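# The tap should be enough

I have lived in three countries, and in each of them I was told something different about the water from the kitchen tap.

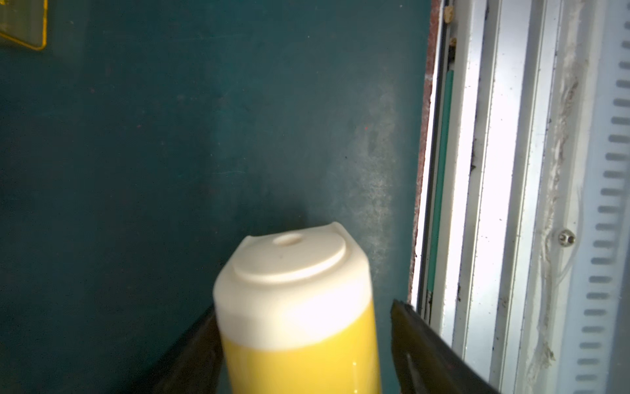
In my grandmother's flat the water was always boiled first. A large kettle stood on the stove from early morning, and it was forbidden to drink from the tap even when brushing the teeth. When I moved abroad to study, my landlord laughed at me because I did the same in his kitchen. He filled a glass, drank it in front of me and went to work. It took me some months before I could do it myself without feeling that I was breaking a rule.

Now I live in Zundside, where the water is safe, and where almost every family I know pays for it a second time. They buy bottles, or they buy a jug, or they have a filter under the sink with a cartridge that must be changed every 6 months. I am not against filters. I have one. My opinion is that we have started to use them as an answer to a question which belongs to the town.

My neighbour Chia-hao Liu and I have argued over this on many evenings. He thinks that each household knows best what it wants to drink. If somebody doesn't like the taste of chlorine, he says, let him buy a filter, and let the others keep their money. It is a fair argument and I don't have a quick reply to it. Taste is a private matter, and I would not want the town council to decide how my tea should taste.

But I notice what happens afterwards. When the pipes in our street were repaired in May, the water came out brown for several days. I telephoned the water office. The lady who answered was polite and told me that I was the only person calling from the street. I couldn't believe it, so I asked on the stairs. Most people had seen the brown water. They had opened the filtered tap instead, or gone down to the shop, and that was the end of it for them. The old couple on the ground floor, who have no filter, had been carrying bottles home in a shopping bag on wheels.

This is what worries me. A person who has solved a problem for himself stops being angry about it, and the anger of comfortable people is useful. They are the ones who write letters, who know which office to call and who can wait on the line for 42 minutes, as I did. If they leave, the ones who remain with the common tap are heard less.

I see the same thing with buses and with libraries. My cousin in Pleltari stopped complaining about the bus on the day she bought a car. Before that she had written to the company nearly every week! The bus has not become better. It has only lost one of its most stubborn passengers.

Of course there are places where a filter is truly needed, for example in old buildings with lead pipes, or in the countryside where people drink from a well. Nobody should wait for a council when the health of a child is in question. In such cases I would even like the town to pay for the cartridges, and to collect the used ones too, which in our building go into the ordinary rubbish because we have no other place for them.

For the rest of us I have a small request. Keep the filter if you like it, but drink a glass from the ordinary tap now and then, perhaps every Thursday. If it tastes bad, or has a strange colour, telephone the office and tell them, also when your own kitchen is in good order. The number is printed on the water bill, on the second page, in rather small letters.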